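Gallery: The Folding Table

Folding corner, Vorton Clothing Exchange, Samidano Street

The pages in this section cover the different parts of the exchange: the intake counter, the mending bench, the hanging rails and the folding table. The intake counter and the rails already have pages of their own. The folding table did not, although most of what comes into the building crosses it at some point, so it gets a page now.

The exchange takes in clean clothing, sorts it, folds or hangs it, and gives it out again. Last year 3,352 items went back out the door. Coats, dresses and suit jackets go on the rails. Nearly everything else is folded and put on the shelves by size. Shirts make up the largest part of that, and they also give people the most trouble, so shirts are what we use when we show someone how the table works.

The table is a Leinonen, bought secondhand, with a light wooden top. The height was the reason for choosing it. Our old table was made for sitting at, and anyone who stood at it for a whole shift went home with a sore back. The new one can be used standing up by most people, and there is a low platform under the window for anyone who wants to be higher. The top gets wiped down at the start of each shift and again after lunch. Please do not put cups on it, including cups with lids.

Black cloth hangs behind the table, with big cut-out letters on it. A plain dark background makes it easier to see the outline of a light or bright garment from the other end of the room, and it hides the shelving behind. The letters are best left alone. If one comes loose, put it in the tray at the intake counter and it will be put back up.

Shirts and the table
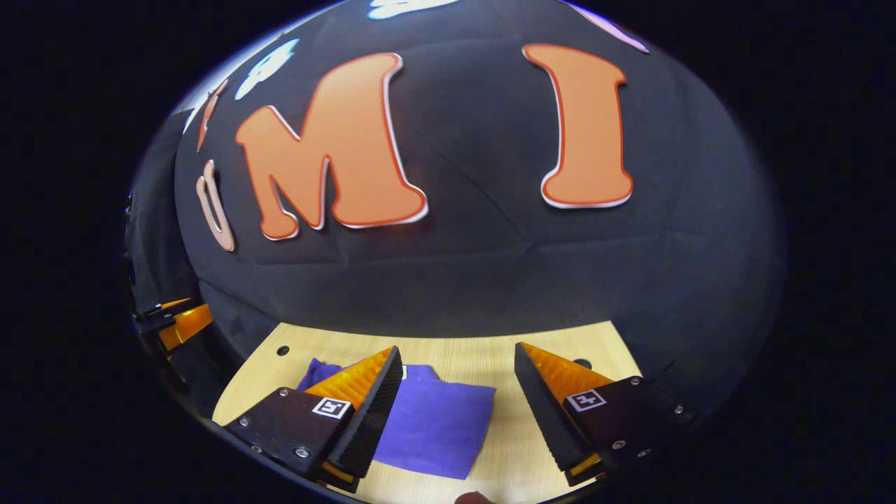
Purple cloth folded on the light wooden tabletop, with orange letters on the black cloth behind.
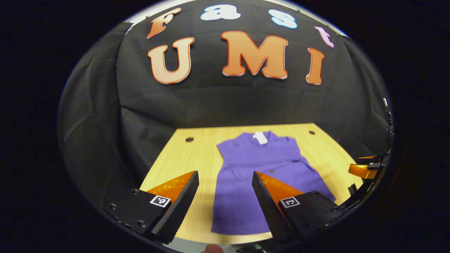 A purple shirt spread flat, collar toward the backdrop, with the white label showing at the neck.

How we fold a shirt

There are many ways to fold a shirt and most of them are fine at home. On the shelves the folded shirts have to be the same width, or the stacks lean and fall over. We use one method for that reason.

Lay the shirt flat with the collar away from you. Smooth it from the collar down with the side of your hand. Look over the front for stains, missing buttons and loose threads while you are doing this. If you find anything, stop there and put the shirt in the mending basket. A shirt that needs work should not be folded first, as it will end up on the shelf by mistake.

Turn it over so the front is against the table. Bring one side in toward the middle and lay the sleeve straight down on top of it. Do the same with the other side. The two sides should be parallel. Fold the bottom up to the middle, then fold once more so the hem ends up just under the collar. Turn the whole thing over and straighten the collar with your thumbs.

Short sleeves are easier than long ones, and they do not need the extra fold at the cuff. For long sleeves, lay the sleeve down and turn the cuff back up so it does not stick out at the bottom.

Slippery fabrics will not hold a fold for long. Fold these in the same way but put them on the top shelf in a single layer. Knit shirts can be stacked. Anything with beads or sequins goes on a hanger, even if it came in folded.

Sizes and labels

Check the label before the last fold. Once a shirt is folded it takes time to open it up again and look, and people do not always put it back as neatly as they found it. If the label has been cut out, measure across the chest from underarm to underarm and use the chart on the wall. If the size is still unclear, use the larger one.

The size slip goes inside the collar at the back. Slips are kept in the Ustard box, sorted by size. Please return the unused ones to the right section. In November we emptied the box and found that half of it was in the wrong order.

Stacks

No stack goes higher than 5 shirts. It is possible to pile them higher, but the ones at the bottom get creased and the whole pile comes down when someone pulls one out. There are 62 places on the shirt shelves. When they are full, the rest go into the storage boxes under the stairs, with the size written on the short end of the box. Write it on the long end and it faces the wall.

Dark and light colors can share a stack. Sizes can't.

When the table is busy

There is room for two people to work side by side. A third can stand at the end and do the size slips, but only if the basket is moved off the floor first. The busiest hour is after 3 p.m., when the school drop-offs arrive. Anyone who would like to learn the folding should come in the morning, when it is quieter and there is time to do a few shirts slowly.

Children are welcome at the table with an adult. Socks and scarves are good things for them to start with. Scarves get folded in half lengthwise, in half again, and then rolled. Socks get paired and laid flat, not balled up, as balling them stretches the tops.

Towels and pillowcases come through in smaller numbers. They have their own shelf next to the door, and the fold for those is on the card pinned beside it. We no longer take duvets or pillows of any kind.

The mending basket is cleared every evening. If it fills up before then, take it through to the bench and bring back the spare.

More from this section

The intake counter
Hanging rails: coats and jackets
The mending bench
What we can and can't accept
Measuring a garment without a label
Storage boxes under the stairs
Opening hours and how to find us

Page last updated: November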